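Clorano 2571 Stainless Steel Work Table

Flat-top table on a square tube frame, for preparation rooms, packing areas, stockrooms and light workshop use. Supplied flat-packed or assembled.

Product code: 2571
Range: Clorano Work Tables
Made by: Marchuk
Supplied by: Zondham, Pliltcombe
Availability: made in batches, next batch March

Overview

The 2571 is a plain rectangular table with a one-piece stainless steel top and an open frame underneath. The frame is cut from thin square steel tube and tied together near floor level by horizontal crossbars. There is no undershelf, drawer or upstand. The top is level across its full area and all four edges are folded down and under, so the table can be used from any side and placed against a wall or in the middle of a room.

It replaces the earlier round-leg version, which is no longer made. Tops are not interchangeable between the two because the fixing points are in different positions. Customers who need to match existing round-leg tables should ask the Pliltcombe counter what is left in stock.

Top

The top is formed from a single sheet with welded and dressed corners. A stiffening channel is bonded to the underside along the length of the table. The channel also reduces drumming when tins, jars or tools are put down. It is fully enclosed and does not need cleaning inside.

The finish is brushed, with the grain running along the long side. A brushed surface still reflects strongly under ceiling lights, and long streaks of reflected light are normal when the table is seen from a low angle. Brightly coloured items show as a soft reflection in the steel beneath them. Where the table is to be used for label checking or photographing goods, a matt mat is advised. The mat is sold separately as part 2816.

Smudges and light scuffing appear on all brushed stainless steel within the first weeks of use. They do not affect the protective properties of the surface and are not covered by the guarantee. Areas that are handled often will look duller than areas that are not, and this evens out over time.

Frame and legs

Legs are square tube, welded to short corner plates and bolted to the top from below. The bolts are accessible with a standard hex key, which is included. Crossbars run between the legs close to the floor. They are fixed with concealed screws on the inner face of the tube, so the outer faces stay smooth for wiping.

The crossbars are there to keep the legs square. They are not a footrest and should not be used to support stored goods. Boxes may be kept on the floor under the table provided they do not press against the bars.

Each leg ends in an adjustable foot with a plastic pad. Total adjustment is 49 mm. On uneven floors set the lowest corner first, then work round the table. The locking nuts should be tightened after the table has been loaded for the first time and checked again a week later.

Seating at the table

The long sides are open between the legs above the crossbar, and an ordinary office chair can be drawn up to either of them. Chairs with fixed arms should be checked for height before ordering. If the arms are higher than the underside of the folded edge they will meet the steel and mark over time. An edge strip in black rubber is available for this and pushes on without adhesive.

Use with shelving

The 2571 is often bought together with slotted-upright shelving for small packaged goods. The following points apply when the two are installed side by side.

Leave enough room between the table and the shelving for a person to turn with a carton in both hands. Placing the table at an angle to the shelves is acceptable and can help in narrow rooms, as long as the legs do not stand in a doorway.

Round containers such as snack cans with plastic lids should be stood upright on the table. The top has no raised edge and a can laid on its side can roll off. Shelves with a raised front lip will hold cans lying down, but the lip must stand above the shelf surface. A front edge that is only a coloured trim does not count as a lip.

Set shelves so that the tier used most is close to table height. This shortens the lift and lets goods be moved across with one hand. Heavier stock belongs on the lowest tier in all cases.

The table is not designed to be fixed to shelving. Do not bolt, strap or clip the two together. Shelving of any height should be secured to the wall using its own brackets.

Glassware

Drinking glasses and jars may be placed directly on the steel. Keep them away from the near edge while goods are being moved across the top. The surface is smooth, and a glass with condensation on its base can slide if pushed by a carton.

Cleaning

Wipe with warm water and a mild detergent, following the direction of the grain. Rinse with clean water and dry with a soft cloth. Drying prevents water marks, which are the most common cause of complaint.

Do not use wire wool, scouring powder or any cleaner containing bleach. If bleach is spilt on the top, rinse it off at once. Grease marks and fingerprints can be removed with a stainless steel cleaner applied to the cloth and not to the table.

Fine scratches can be reduced with a non-metallic pad used along the grain. Deep scratches cannot be removed on site.

Assembly

Assembly takes 2 people. Lay the top face down on the flattened carton, fit the legs loosely at all four corners, then fit the crossbars. Tighten the leg bolts only when every crossbar is in place. Turn the table over by lifting from the frame, with one person at each end. Do not drag it upright on two legs, as this can bend the threaded part of the feet.

Protective film is applied to the top at the factory. Remove it within a month of delivery. Film left on for longer, or exposed to direct sun, becomes difficult to peel and can leave adhesive behind.

Parts and accessories

2816 Matt work mat, grey, cut to the size of the top
Edge strip, black rubber, sold by length
Adjustable foot with pad, single
Crossbar screw set
Hex key

Quote the table code when ordering parts. Older tables carry the code on a label under the top, near a corner plate.

Delivery and returns

Flat-packed tables are delivered to the door. Assembled tables are delivered to a ground-floor room, and the access route must be clear. Zondham does not remove doors or carry assembled tables up stairs.

Check the top for dents before signing. Transit damage must be reported with the carton label number. Unused tables may be returned in the original packing with the film still in place. Mats and edge strips cut to order cannot be returned.
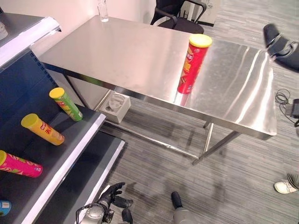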